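Item 3791

Kidus Negash worked to a fixed order: weight, outside measurements, then the handle. The box from Gusthorpe had come in on Tuesday with one sheet of paper, signed Manole, which gave the contents as "none" and the handle as "sound". He wrote both words down and put a query after the first.

"Lift it," said Relu Avram.

"By the handle?"

"That's the test."

He lifted it 10 times. The reading on the scale returned to the same figure after each, except the sixth, when it came back 6 grams lighter. He wrote that down too.

Avram read the column twice. "Something went out."

"The lid was never opened. It hasn't got a lid."

"Then put it against the cloth and leave it until the morning."

Kidus hung the white cloth and set the box in the fold. He pressed a thumb to the red lining beside the base plate, and it was some time before the dent rose. He entered the hour, left the space for remarks blank, and weighed it again. 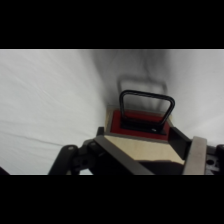 Gristano Writers' Circle, short fiction group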